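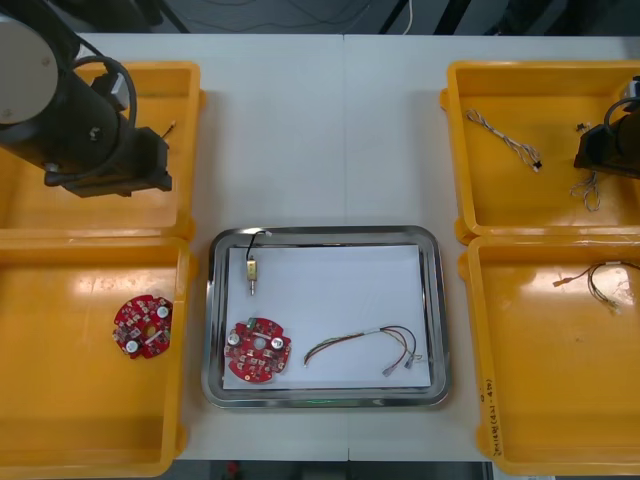
Domell, a publisher of geography materials for elementary schools, will release a new classroom kit on Nebraska in July. The kit is called Nebraska, the 37th State, and it is written for students in grades three through five. It has 14 lessons, a teacher's guide, a set of place cards and three large wall maps. The main group activity is a sorting exercise, in which students place cards by region, and it needs a clear labeling system more than it needs special equipment. A handful of shallow trays on a table are enough to run it. Each tray stands for one part of the state, and one more tray is for cards the group has not agreed on yet.

The four parts used in the kit are the eastern river counties, the Platte Valley, the Sandhills and the Panhandle. Geographers divide the state in several ways, and the teacher's guide says so in its first chapter. Domell chose four because the lessons follow a trip across the state from the Missouri River in the east to the Wyoming line in the west, and each part gets its own stop.

"Students usually know where Nebraska is, and then they stop," said Zoi Galanis, who edited the kit. "They can find it on the map but they couldn't tell you that the land rises as you go west, or that the Platte runs most of the way across. We started with the rivers and let the towns come after."

The lessons cover the basics that most state units ask for. Students learn that Nebraska became a state in 1867, that Lincoln is the capital and Omaha the largest city, and that six other states touch its borders. They also learn about its legislature, the only one in the country with a single house. Later lessons go into farming and ranching, the overland trails, Chimney Rock, the sandhill cranes that stop along the Platte each spring, and the Native nations whose homelands are in the region, among them the Pawnee, Omaha, Ponca and Otoe.

The wall maps were drawn by Tasard, a small map studio that has worked with Domell on earlier titles. One shows rivers and elevation, one shows counties and county seats, and one is a blank outline for students to fill in. The blank map has a coated surface and can be wiped clean. Place names on the first two were set larger than in past Domell kits after teachers asked for type that could be read from the back row.

Zoi Psarras, who wrote the teacher's guide, said the place cards went through the most changes. "We had far too many cards in the first version, and groups ran out of time," she said. "We took out the small towns that only had a name and a population. What stayed has something on it a student can use to work out where the place belongs - a river, a crop, a landform."

Each lesson is planned for one class period. Teachers who have less time can use the short track, which is marked in the guide and leaves out the trail and weather lessons. Answer sheets are in the back of the guide. The kit comes with printed labels for the sorting trays. The trays are not included, and any shallow container that will hold the cards flat will do.

The Nebraska kit is the first in a series on the Plains states. Kansas will be next, followed by South Dakota. Dates for those have not been set.

Nebraska, the 37th State will be sold through the Domell catalog and by Vasilakis, its school supply distributor. Schools that own an earlier Domell state kit can order the maps or the place cards separately. Sample pages from two lessons are available on request from the Domell education desk.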